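Old Bukau refractor sees stars again after two years in pieces

Saturday, April 20, 2019

The long brass telescope at the Bukau hilltop observatory is back on its pier, and it works beautifully! After two years in crates, boxes and a fair number of borrowed garages, the refractor has a cleaned lens, a rebuilt drive and a focuser that moves with one finger. Members of the Ollness Astronomy Club put the last bolts in this week, and regular public viewing starts again with the next first-quarter moon.

The job began when the old clock drive seized up in the middle of a Saturn night. Fatima Okoro was at the eyepiece and remembers watching the planet slide out of view while the line behind her stretched down the stairs. "I kept nudging the tube by hand," she said. "Everybody got a look, but it was hard work, and by the end you could hear the gears grinding from the parking lot."

Once the drive was out, the club found plenty more to do. The lens cell had a thin film of old grease on the inside, the counterweight shaft was bent, and the finder scope had been glued in place at some point by a person with a very generous hand. Amarachi Briggs took on the drive and made 23 new parts for it on a small lathe at home, most of them bushings and spacers that can't be bought anymore. The original worm wheel was still good, so it stayed.

The motor is new (a quiet little stepper in place of the falling weight), with a hand controller that runs at star, moon and sun rates. The weight and its cable have been kept and will hang in the stairwell where visitors can see them.

Anneliese Reuter cleaned the lens and marked the two pieces of glass so they went back together in exactly the same position. The first proper test came on a cold night in January, with the tube on a temporary stand and the Orion Nebula high over the trees. The four stars of the Trapezium were sharp and easy, and the spread of gray-green light around them went on and on. There was some cheering.

A few things are still on the list. The dome shutter sticks near the top, and roughly half the red lights on the stairs need new wiring. Until that's done, visitors should bring a red flashlight if they have one and wear shoes with a good grip. Dress for a colder night than the one you left at home, because the dome is never heated. Kids are welcome, and there's a sturdy step for those who can't reach the eyepiece.

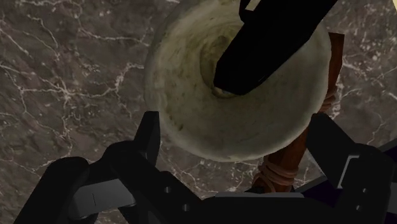
The moon will be the first target on opening night, and Halima Effiong will be on hand to help newcomers find their way across it. She likes to start people on the big craters along the line between day and night, where the low sun fills the floors with shadow. If you've never seen one through a telescope, the pale bowl on the dark marble gives you a pretty good feel for it: a thick, rounded rim seen from nearly straight overhead, mottled sides, and a darker hollow down in the middle. Now make it wide enough to hold a city and put a mountain in the center! Viewing starts at dusk, weather permitting, and there's no charge and no need to sign up.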